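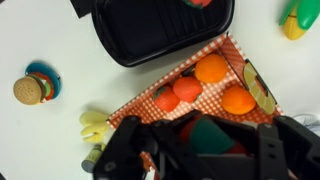 *Reading time: 3 minutes*

**Kallbridge, June** — Pluder, the toy lending library on the ground floor of the old Ó Riain drapery shop, will open a play kitchen corner for children this month. It is the first permanent play area of the library. Until now, families could borrow toys and take them home, but there was no place to sit down and play with them before choosing.

The new corner is made around pretend food. On the white table the children will find toy foods in bright colors, among them a hamburger with its layers of tomato, lettuce and cheese, and a corn cob with green husk leaves. There is a black grill pan for the cooking, and a paper food tray with red and white checks for serving. The toy fruit may be served in the tray also, and the youngest visitors of our test mornings did this very often.

"We have lent out toy food for a long time, and it always came back with stories," says Chie Nakajima, founder of Pluder. "One family opened a restaurant in the hallway and the grandfather had to wait for his meal until after bedtime. I wanted that we can also hear these stories while they are happening. So now there is a table, and the restaurant can be here."

The corner has its own collection, which stays in the library and is not for lending. It contains 164 pieces in total, kept in boxes on a low shelf by the window. The staff will put out a different selection each morning, so that the table does not become too full and a child who comes often will meet something new. Families who like a certain piece can ask at the desk if a similar one is available to take home.

**A table for more than one cook**

During the spring, Pluder invited families from the neighborhood to try the idea in a simple form. Nearly 40 children came to these test mornings together with a parent, a grandparent or a childminder. Their wishes changed the plan in several points. The first table was too high for the smaller children and was replaced by a lower one. The chairs were taken away, as most of the cooks preferred to stand. A money box for the restaurant was asked for again and again, and it will be added later in the summer.

The paper trays also come from the test mornings. At first, the food was served on plates only. Then one visitor brought a few checked trays that were left over from a birthday party, and from this moment the children wanted to sell their dishes through the window — the window being the space between two shelves. Pluder now keeps a stock of them. They become soft after much use and are then replaced.

The furniture of the corner was paid for by Ferno, a kitchen fitting workshop in Kallbridge, which also built the low shelf.

"Normally we measure kitchens for adults, and they discuss with us for weeks about the handles," says Kevin Ní Mhurchú, owner of Ferno. "These customers had only one question, and it was where the burgers are. We enjoyed this work very much, and I hope the shelf will survive them."

**Visiting the corner**

The play kitchen corner is open during all normal hours of the library, from 10 a.m. until 5 p.m. It is suitable for children from age 2, and an adult must stay with them. Membership is not needed for playing at the table. For borrowing toys, the usual family membership applies, and it can be arranged at the desk on the same visit.

We ask visitors to leave real food and drinks in the entrance room, where there are hooks for bags and a bench. Before leaving, please help the children to put the pieces back into the boxes. Each box has a drawing on the front, so that also children who do not read yet can find the right one.

Playgroups and nursery classes are welcome in the early morning, before the regular opening, but they should reserve a time in advance at the desk.

**About Pluder**

Pluder is a toy lending library in Kallbridge. It lends puzzles, building sets, costumes, outdoor games and pretend play toys to families, childminders and nursery classes.

**Press contact**

Chie Nakajima, Pluder, Ó Riain building, Kallbridge. Journalists who would like to visit the corner before the opening are kindly asked to make an appointment at the desk.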